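The pumpkin was my aunt's idea. Well, the pumpkin was Tomoyo Kobori's idea first, and my aunt just never disagreed with Tomoyo about anything, so I guess it comes to the same.

I should back up. The summer I was looking after the toy room at Claltow, I had 60 stuffed vegetables to get through before the kids came back in August. Carrots, eggplants, a turnip with a face. They'd been in the basement since the old place on Dondeo Street closed, and they smelled like it. My aunt (that's Chiharu Maruyama, if you ever bought a raffle ticket in that town you met her) had decided every one of them was going to be wiped down by hand, because the last time somebody put them through a washing machine the corn came out bald.

"You do the face last," she told me.

Most of them didn't have faces, but I said okay.

So I set up at the light wood table, the one with the rounded corners and the hole at the back for a lamp cord that was long gone. I loved that table. It had scratches all over it and a few dark marks on the left side that my aunt blamed on my cousin, and my cousin blamed on the table. I'd put my radio on the floor, get out the wipes, and go. Some days I did ten. Some days I did one eggplant and ate a sandwich.

The pumpkin I kept putting back in the box.

You have to understand, it was a really good pumpkin! Big and round and so orange it made the carpet look sad. And Tomoyo had given it to the toy room the same year she quit speaking to my aunt, over a parking space, or a casserole dish, or something somebody said at Kosmont's going-out-of-business sale. I'd heard all three. They'd been best friends for longer than I'd been alive, and then they were two women who crossed the street. My aunt would hold up the turnip and tell me who gave it and what year and what they were wearing. When she got to the pumpkin she'd say, "That's a pumpkin," and go check on the mail.

Then one afternoon I reached in to move it out of the way of a leek, and something crackled.

I squeezed it again. Crackle. There was a seam on the bottom where the thread didn't match, kind of a rusty color, big loose stitches like a kid would make. I sat there with my thumb on it for a whole song. I'm not a person who opens other people's mail. I am a person who holds it up to the window, though, and you can't do that with a pumpkin.

I called Tomoyo. Her number was still on the inside of the kitchen cabinet, second from the top, and I'd dialed before I had any kind of plan.

"It's about the pumpkin," I said, and right away felt like an idiot.

She didn't say anything for so long I figured she'd put the phone down and walked off to water something.

"Did she open it?" she finally asked.

"No."

"Did you?"

"No! It just crackles."

"Well," she said. "It would. I put the note in there with the wrapper still on the stuffing." And then, quieter, "I thought she'd fix those stitches. She can't stand a bad stitch. I gave it two weeks."

It had been 2 years by then. My aunt, who once re-hemmed a stranger's tablecloth at a wedding, had never turned the thing over.

I asked Tomoyo what the note said and she told me it was none of my business, and then she told me anyway, but I promised, so you don't get to know. It wasn't long. She asked me to leave it where it was. She said she'd come by herself, maybe, if it wasn't too hot out, and she wanted to know was the parking any better.

So that's how I ended up cleaning around a secret. I couldn't soak it and I couldn't squeeze it, and my aunt was due home at four with the groceries. I wanted it to look nice when Tomoyo walked in, just in case she did, so I took it out of the box and started at the top.

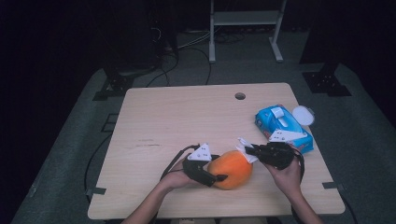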